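Student Project Report

Why Do People Leave Food on the Plate? A Study of Lunch Waste in the Mostyn Dining Hall

By Berwyn Yorath
Supervisor: Eirlys Hughes
2024-10-17

14 shares | 3 comments

Introduction

The subject of this report is food waste at lunch time in the Mostyn dining hall. I chose this subject when I ate there in my first year and saw many full plates going to the bins. In my home town it is considered rude to leave rice in the bowl, so this was surprising to me. I wanted to understand the reasons, and also to test if a small change could help.

My question was simple: does the size of the serving spoon change how much food the students throw away?

Background

The dining hall buys its meals from Grilto, a catering company which cooks in its own kitchen and brings the food in closed trays. The students take a plate, choose one main dish and then serve the side dishes for themselves. The price is the same for a small or a big portion. Mrs. Hughes told me that this kind of fixed price can make people take more than they want, and I think she is right, but I could not test the price in this project. The company did not agree to change it.

The side dishes are mostly rice, potatoes, pasta and boiled vegetables. The spoon in the tray is big and deep. When you take one spoon of rice you have already covered a half of the plate.

Method

The study had two periods of five lunches each. In the first period nothing was changed. In the second period I replaced the big spoons with smaller ones, which I borrowed from the Joso student kitchen. The menu was the same in both periods, and this took the longest time to arrange.

At the place where the trays are returned I put two boxes, one for side dishes and one for everything else. After the lunch I weighed both boxes on the kitchen scale. I did not weigh bones, peels, paper or drinks. I also gave out a short paper questionnaire. I printed 500 copies and received 300 of them filled in well enough to use.

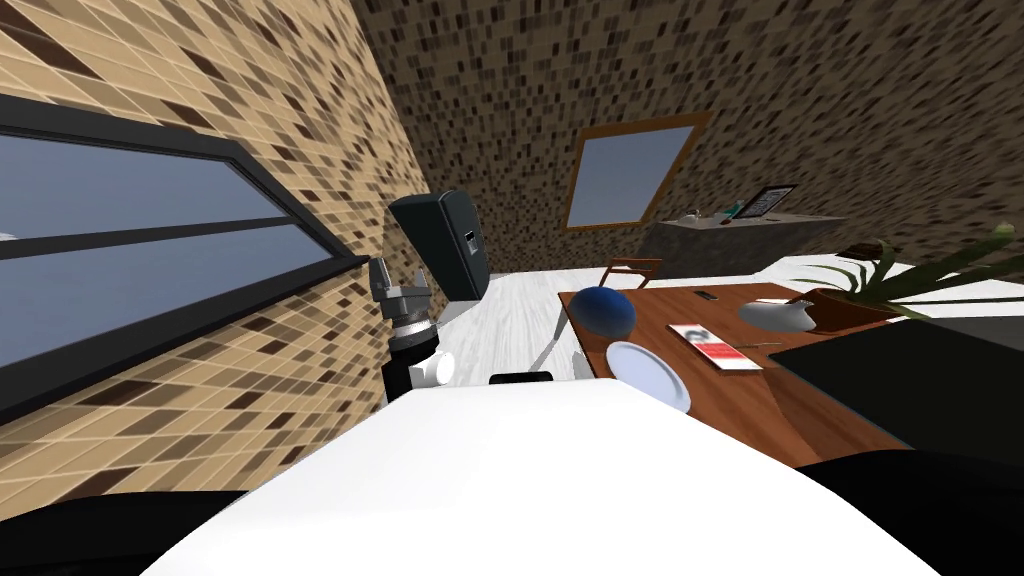

The questionnaire had six questions. The most important one asked for the main reason why the person left food today. It was possible to mark only one answer. I tested the first version on my classmates and they did not understand the word "surplus," so I changed it to "too much food."

Results

In the first period the average weight in the side dish box was 875 grams for every ten trays. In the second period it was 500 grams for every ten trays. The box for everything else stayed almost the same in the two periods, so I believe the difference comes mainly from the spoons.

Rice had the largest change. The vegetables did not change very much. Many students wrote that they do not like the vegetables because they are too soft, and a smaller spoon cannot solve this problem.

In the questionnaire, "I took too much" was the most common answer in the first period. In the second period the most common answer was "I did not like the taste." A few persons complained in the comments that they must use the small spoon three times and the line is slower. One person wrote only "bring back the spoon."

Problems in the work

On one day of the second period the potatoes were finished early and were replaced by bread, and I did not know how to count it. I kept this day in the results, but the bread was left out of the weight. The kitchen scale shows only steps of five grams, but for such boxes this is enough.

I also must say that students could see me standing near the boxes. It is possible that some of them ate more for this reason.

What could be done next

I would like to repeat the study in January, when there is a new menu, and to use the Drundota tray labels so that each dish can be followed separately. The kitchen manager has agreed to keep the small spoons for rice until then. For the vegetables I suggested to cook them for a shorter time, and Grilto has answered that they will discuss it with the cooks.

I thank Mrs. Hughes for her help with the questionnaire and for correcting my tables.

3 comments | Share this report

Contact the Mostyn student projects office | © 2024 Mostyn Student Projects | Back to top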